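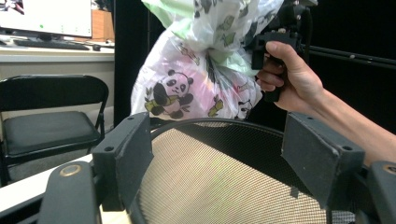
Our project looked at how the packing room at Hevora in Pristthorpe changed after part of the bagging work was automated. Hevora fills soft goods into printed plastic bags and sends them out in baskets. Before April every bag was lifted and placed by hand. Workers now spend part of each shift with a hand-held gripper, holding a bag by the knot at the top, like the one with the pandas and bamboo on it, and the recorded movements are used to set up the Undedum arm on the main line.

## What we did

We spent 14 hours in the packing room and gave a short questionnaire to 40 people on the day and evening shifts. We also read the shift logs that the McAlister line office keeps.

## What changed

- The arm does the plain bags. People still do odd sizes and anything that has come untied.
- Lifting went down. Standing in one place went up.
- In one logged shift the arm placed 999 bags and stopped 84 times. Each stop needs a person to clear it.

Several workers told us the stops are the hardest part of the job now, as they can't get going on anything else. Others liked the gripper work and said it was the first time their way of handling a bag had been written down anywhere. Pay grades have not changed, and this came up a lot in the written comments.

## Limits

The night shift is missing from our results. We also had no stop records from before the arm's second software update, so we can't say if it is improving.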